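Swap Night is back, and it's bigger

The winter pantry swap returns in January, and we could not be happier about it! Last year's was squeezed into the back room at Barbosa, where people were passing jars over each other's heads by the end. This time Onni Partanen has found us the long hall upstairs, with proper tables, two sinks and a door that closes against the wind.

For anyone new, a swap is very simple. You bring things you have made or put up yourself - jam, pickles, chili oil, dried beans from your own garden, a loaf if you got up early enough - and you go home with the same number of things made by your neighbors. No money changes hands. Last winter 79 households took part and I still have one precious jar of somebody's plum and black pepper chutney that I'm rationing by the teaspoon. (If it was yours, please come find me. I have questions.)

Doors open at 4 p.m. for setting up and swapping starts at 5. The limit is eight items per household, which keeps the tables moving and gives the small-batch people a fair shot. Trinidad Insaurralde will be running the vinegar table again, and she's promised her pear vinegar plus starter for anyone who wants to try it at home. Bring a clean jar with a lid that fits!

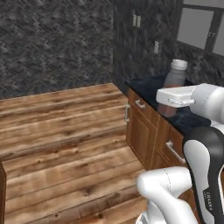
Vinegars, syrups and infused oils were the runaway favorites last time, and they're also the things most likely to lose their names once they reach your kitchen. A label on the shoulder helps a lot. A tall bottle with a plain white cap, standing at the back of a dark counter, could be almost anything by March, and reddish-brown covers soy sauce, malt vinegar and at least two of my own experiments. Write what it is, the month you made it, and any nuts, dairy or gluten. Painter's tape and a marker do the job beautifully.

Sign up on the sheet by the front desk or just tell Onni. Leftover jars go to the shelf downstairs, and there will be soup.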